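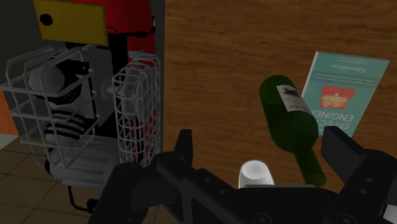
When should a household-task policy move from simulation to a real kitchen?

After it has passed the same fixed set of simulated trials on 2 separate builds of the simulator, with every failure logged and read by a person before anyone books time on hardware. That is the rule the Costness and Seixas sites have worked under since August, and from this month it applies at Damum as well.

The rest of this item sets out what the rule asks for in practice. The full text is on the Lumberg shared drive, in the folder for test procedures.

Trial count

A policy needs 3000 simulated trials on record. Of these, 1000 are held back, with object positions and lighting that the training team has not seen. The held-back set is kept by the test group and is not copied to training machines. If a held-back layout leaks into training, the whole block is replaced and the policy goes back to the start of the queue.

The pass mark is 2660 successful trials out of 3000. Costness asked for a lower mark on tasks that involve glassware, and this was turned down. A task that can't reach the mark should be split into smaller tasks or given a simpler goal.

What counts as a success

The object ends up where the task says it should be, released and standing still. Nothing else in the kitchen has been tipped over or pushed to the floor. A trial that reaches the goal but knocks a bottle down on the way is a failure, and it is logged under "contact" so it can be sorted from plain missed grasps.

Seixas had been scoring these as passes with a note. Old results from Seixas have been rescored, and two policies that were cleared for hardware in the spring will be run again.

Clutter

Every tabletop layout must include objects the robot has no business with. Drinkware tasks need at least one tall object within reach of the gripper and one flat object such as a book. Single-object layouts may still be used for debugging, but they don't count toward the total.

Objects with printed covers or labels should be placed at mixed angles, including upside down. We found several older sets in which every label faced the camera squarely, and policies trained on them did worse as soon as anything was turned.

Appliances

Where a dishwasher or other appliance is part of the layout, its racks and baskets need collision shapes that match what is drawn. Earlier scene files used one solid box for a whole rack. The gripper stopped in open air, and a few policies learned to stay well clear of places they should have been able to reach into.

Check this by hand whenever an appliance model is updated. Load the layout, move the gripper slowly along the rack and between the bars, and compare contact reports with what is on screen. Write the model version in the log.

Gripper force

Use the force limit of the real gripper at your site, minus the margin listed in the hardware sheet. Don't raise the limit to get a slippery object to hold. If the object slips, look at the friction values first – most of the ones in the old library were copied from a single plastic block and never changed.

Logs and video

Keep the camera view, joint states and contact events for all failed trials. For passed trials, the summary line is enough. Please name files by task, build and trial number only. Free-text names such as "cup final good" have made it hard to trace results between sites.

Failures should be read by someone who didn't train the policy. At Damum, where the team is small, a reader from Costness can be booked through the usual request form. Allow a week.

Moving to hardware

Once the trials are signed off, the first hardware session runs at reduced speed with one person at the stop button and no other work going on inside the marked floor area. Use plastic copies of anything breakable until the session lead agrees to switch.

Requests for hardware slots close at noon on Friday. Attach the signed trial sheet to the request. Requests without one will be sent back, including repeat bookings that were approved under the old process.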